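What's Inside a Big Computer?

A desktop computer looks like a plain box. Open it up and you find many parts, each with its own job. 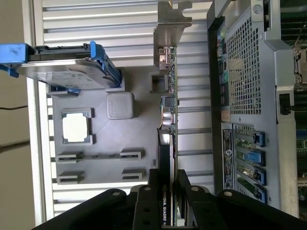 A reader from Clirgate wrote to ask why a computer needs a graphics card at all, when it already has a main chip that can do math. The main chip can make pictures, but it has lots of other work to do. A graphics card has a chip made for drawing, and it does many small sums at the same time.

Graphics card
Look for the tall card standing in the middle, with NVIDIA QUADRO on its black cover. The thin green edge is the circuit board. Tiny parts sit on the board, and metal lines carry electricity between them. The metal bracket at one end is there to hold a card to the case.

Hard drive
A hard drive stores your files, even when the power is off. This one has a silver metal top and sits in a blue plastic holder called a caddy. Drives come in different sizes. If a drive holds 1,000 gigabytes, people often call that one terabyte.

Ports
Ports are the places where you plug things in. USB ports are for things like a mouse or keyboard. The small round ones, called audio jacks, are for sound.

Mesh
Computer parts make heat when they work. Metal with lots of holes in it lets air pass through the case.

Words to know
Chassis: the metal body of a computer. You say it "CHASS-ee."
Slot: a long, thin socket where a card goes in.

Before you open any computer, ask an adult to turn it off and unplug it.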